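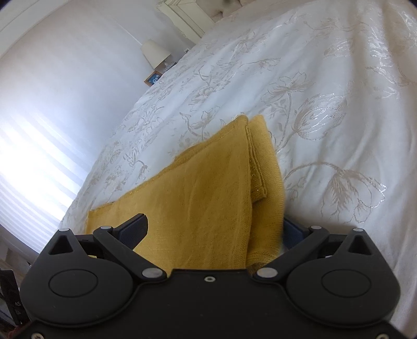 Sheila Mellor once asked us why a company that wants a machine to fold a sweater spends its days in other people's bedrooms. It is a fair question, and most of this page is an answer to it.

About Cesden

Cesden gathers examples for systems that learn to handle cloth. We record people doing household work with hand-held grippers, check the recordings, and pass them on to the teams that train on them. We don't build robots and we don't sell any.

We started in January with one room and 10 garments. The first recordings were all made on a bare table under the same lamp, and a system trained on them did poorly as soon as it met a patterned bedspread. Since then we have worked in homes, with the furniture, curtains and daylight that are already there.

How we work

A collector holds the gripper and does the task at a normal pace: pick up, fold, turn over, set down. One session covers 30 examples with the same piece of clothing. Knitwear gets more time than anything else we handle. It stretches, its layers slide over each other, and a thick fold needs a different grip from a single edge. Failed grasps are kept and labeled as failed.

Every recording is watched once from start to end by a second person. Solange Toledo runs that part of the work and wrote the labeling guide, now in its third version. If two reviewers disagree on where a grasp begins, the recording goes back to her.

Where we are now

As of April 1, 2020, we have recorded in some 80 homes and our collection covers 355 garments. The set we call Rullero is folding only. Vieira is for sorting and putting away, and is still small.

Working with us

Research groups can ask for a sample of either set. Please tell us which gripper you use, as the jaw width matters. Householders who would like to host a session can write to the same address. We bring the equipment, and the clothes are usually yours.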